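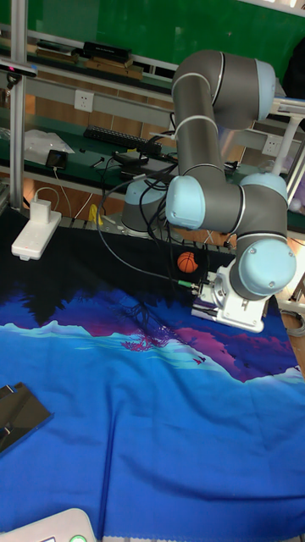
Thu 24 May

Bench rules, second pass. Radel asked for something we can tape to the rack before the Essien people start using the cell, so I went through what we have been doing by habit and wrote it down.

Cable dress first. The gripper cable has to have enough slack for full wrist rotation and still stay off the cloth. Check it by jogging by hand at low speed through the whole range, before any program runs. In March we skipped this after a remount and lost a connector. Cost us 272 dollars and most of a week.

Power strip stays at the back edge of the table. If a job needs the back edge, move the strip to the rack and write it here. Same for anything else lying on the table that isn't part of the task. It either goes in the task sheet or it goes on a shelf.

Cloth: the printed landscape one stays on for this block of runs. Creases are allowed. What is not allowed is pulling it straight between runs of the same set, as I did on Tuesday without logging it. Nahuel caught it when he compared the start positions, and we threw out 135 runs. If you touch the cloth, close the set and open a new one.

Two arms, one table. Only one arm moves unless the task sheet names both. The idle arm gets parked with its brakes on and its program unloaded. A paused program does not count as parked.

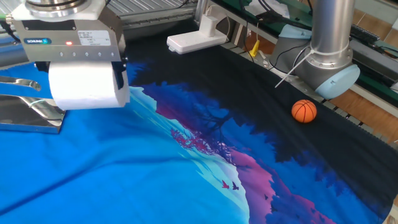

Liam Bainbridge
Cell lead, Millmont lab

Soft items. The paper towel roll is the awkward one, and the old sheet only gave a single grip force for everything. New rule: each object gets its own line with its own force limit, set on the low side and raised in small steps with a second person watching. The toy basketball has its own line too. Nobody copies a value from one object to another, even if they look about the same size.

Replace a roll once the gripper has left dents in it. Log the swap.

Counting: a set is 1000 runs, and we are at 888 on the current one. Failed grasps stay in the count and get a reason code. Aborted runs stay in as well - Reltitz wants them, and I agree with that.

Still open:
- who signs off when the second person is out
- whether the keyboard should be moved farther from the table
- wording for the stop button check, Nahuel has a draft

Printed copy goes up after he has read this. Old sheet comes down the same day.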